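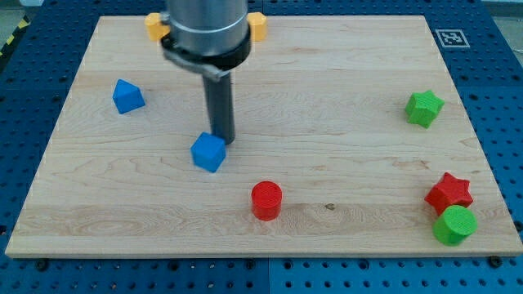 The maple board on the blue pegboard top, with a few of the blocks out.

I've had this pale maple board for years and I still get asked how I keep it from going grubby, so I'm finally writing it all down (Mélanie, you can stop texting me now!).

First job is a wipe with a barely damp cloth, and I do mean barely. Go along the grain, then do the back as well, even if the back never gets used. I used to wet only the top and wondered why my boards curled up like old toast. Stand it on its long edge to dry, away from the radiator.

If it feels rough after that, give it a light rub with fine sandpaper, still with the grain, and tip the dust outside. Then a teaspoon of food-safe mineral oil, rubbed in with an old sock. Leave it 10 minutes, buff off what's left. I do mine every March and again when the clocks go back. Olive oil goes sticky and smells a bit off, so please don't.

Pegboard tops are brilliant until you need to clean them. Crumbs and sawdust go straight down the holes! I run the soft brush on the hoover over it first, then go round the stubborn ones with a dry paintbrush. The seam where two panels meet is the worst bit, and an old toothbrush gets along that nicely. Never spray straight on to it, put the cleaner on your cloth.

The blocks are easy enough. Warm water, a drop of washing-up liquid, quick wipe and dry them on a tea towel with a bit of space between. Mine don't get soaked, ever. For felt-tip marks I use a white rubber, the ordinary school sort, and it's shifted everything so far except one purple scribble of Jabari's.

Next time I'll do tool handles, as I've got a whole drawer of them waiting.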